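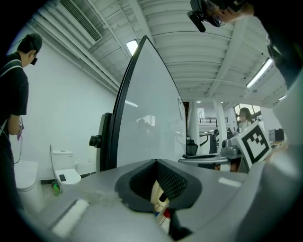
I have been thinking about toilets for most of September and I'd like to stop, so I'm putting it all in one post and then moving on to paint colors like a normal person.

If you're new here, our house has a half bath off the back hall that came with a toilet the color of a Band-Aid. It rocks. It has rocked since we moved in, and for a long time I dealt with it by folding up a piece of cardboard and shoving it under one side, which worked fine until the cardboard started to get soft (I'll spare you). So the toilet is going, and once you say the toilet is going, the floor is going too, and then you look at the baseboard and think well, we can't keep THAT, and suddenly you have a project.

Our budget was small and mostly imaginary. I wanted the whole thing done in 2 weekends and I wanted to be able to close the door afterward without hitting my knees.

Let's talk about the size thing first because I got it wrong. I'd measured the room. I'd measured the door. I had not measured from the wall behind the toilet to the middle of the bolts on the floor, which is called the rough-in and is the only measurement anyone at a plumbing counter wants to hear. I went over to Jacobs with my little notebook full of numbers and not one of them was any use. The man was very nice about it. I drove home, lay down on the floor with a tape measure and my cheek closer to that toilet than I'd like, and went back with the right number. Measure from the finished wall, too, and not from the front of the baseboard. I did it from the baseboard the first time and had to lie down there all over again!

Then there's bowl shape. Round is shorter, elongated is longer, and everyone online will tell you elongated is more comfortable, and they're right, it is. But our half bath is narrow and the door swings in. I cut both shapes out of newspaper and taped them to the floor and made everybody in the house walk in and shut the door. Round won by a mile. The elongated one got a footprint on it every single time.

Tank height turned out to matter more to me than I expected. I had a shelf I really liked over the old one, a chunky pine thing from a yard sale, and a tall tank would come up right underneath it and leave no room to get the lid off. You need to be able to get the lid off. At some point the little chain will come loose in there and you'll be standing in your pajamas holding a heavy piece of china and looking for somewhere to put it down. I did love the look of a tall tank, though. It's a bit old-fashioned and upright, like it has good posture. If we had no shelf I'd have gone for it.
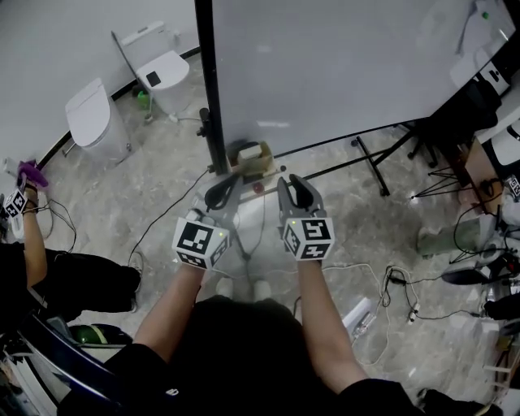

What I couldn't picture at all was the floor. I'd narrowed it down to either plain white or something with a pattern, and from a little sample square on the kitchen counter everything looks like a countertop. What finally got me was seeing white toilets standing on a whole stretch of gray marble-patterned tile, with a dark baseboard strip along the bottom of a light gray wall. The white looks so crisp against it! And the dark strip gives your eye somewhere to stop, where a white baseboard would just sort of melt in. I'd been dead set on white trim before that. I also noticed how much tidier the one with its lid down looks, so that's a new house rule as of now, and I expect it to be followed for at least a day.

The tile we ended up with is called Nescombe, in the gray. It has a soft veiny pattern and isn't shiny, and it hides lint like you wouldn't believe. I bought more than the room needed because I know who was going to be doing the cutting (me). There were a lot of bad cuts around the toilet flange. My advice is to save the ugly pieces for that spot, where the base is going to cover them up anyway, and I wish I'd thought of it before I used two lovely ones there and then had to put a chipped one by the door. You can see it when you walk in. I've put the wastebasket over it.

As for the toilet, I went with the Brallora, round bowl, low tank, plain white. It was $167, and the seat was in the box, so I didn't have to go and stand in the seat aisle making decisions. It's very ordinary looking and I mean that as a compliment. The sides of the base have all the usual curves and bumps, so there's some dusting to do. The smooth-sided ones are easier to wipe but they cost a lot more, and I've read enough grumbling about reaching the bolts on those that I decided dusting was fine.

Putting it in took one long afternoon, most of which was getting the old one out. A few things I'd tell my earlier self:

Turn the water off, flush, and then get a big sponge in there, both the tank and the bowl. There is always more water left than you think. Lay down old towels along the whole path to the back door, including the part of the path where you're sure you won't spill anything.

Stuff a rag in the drain hole once the toilet's off. The smell is real.

Buy a second wax ring. They're cheap, and if you set the toilet down crooked you've squashed the first one and you can't reuse it. I set the toilet down crooked.

Tighten the bolts a little on one side and then a little on the other, and quit while you still feel like you could go further. I was so nervous about cracking it that I stopped every half turn to listen.

Dry-fit it before you do any of that, too, by the way. Ours needed plastic shims on one side even with the new floor, because the house leans and apparently always has. The shims are tiny clear wedges and you trim them with a utility knife. So much better than cardboard.

Now cleaning, which I know is what at least one of you is going to ask about, because you always do. I used to keep every bottle on the floor next to the toilet, lined up along the wall, and it drove me nuts, because you have to move them all to mop and then you just don't mop. In the new bathroom I'm allowing myself one brush and one bottle down there. The bottle is Codance, the unscented kind, and I squirt it around under the rim before bed and leave it. The floor gets plain warm water with a drop of dish soap. The grout I sealed myself, with a foam brush, sitting on an upside-down bucket with a podcast on, and it was the nicest part of the whole job.

Total time was not 2 weekends. It was 3, plus the evening when I re-did the caulk because the first go looked like toothpaste. Leave a gap in the caulk at the back, so if it ever leaks you'll see it. People argue about this one and I'm not getting into it in the comments again!

Still to do in there: the light switch cover, a towel hook that isn't a nail, and paint. I have 6 sample pots on the hall floor and they are all, if I'm truthful, the same green. I'm leaning toward the one second from the left. I want to see it with the door shut and the light on before I commit, so there are going to be some stripes on the wall for a while.

The old toilet is still behind the garage. If you know of anywhere that takes them, leave me a comment, because I have been told in no uncertain terms that it is not going to be a planter.

Contact | Copyright, all rights reserved | Back to top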